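Zudel hatchback road test – progress for May

Cold start runs done, 63 of them. Fuel numbers still comming in from Tessier, should have them by noon. Hybrid averaged 389 miles a tank.

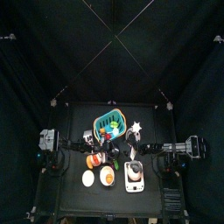

Brake wear next. Spent $600 on pads, $241 left in that line – need an OK before we order tires. Viro loaner goes back end of month.

Noémie Tanguy

Comments (2)

pkd: is the wagon getting tested to?

Marlow: 389 on a tank, city or highway?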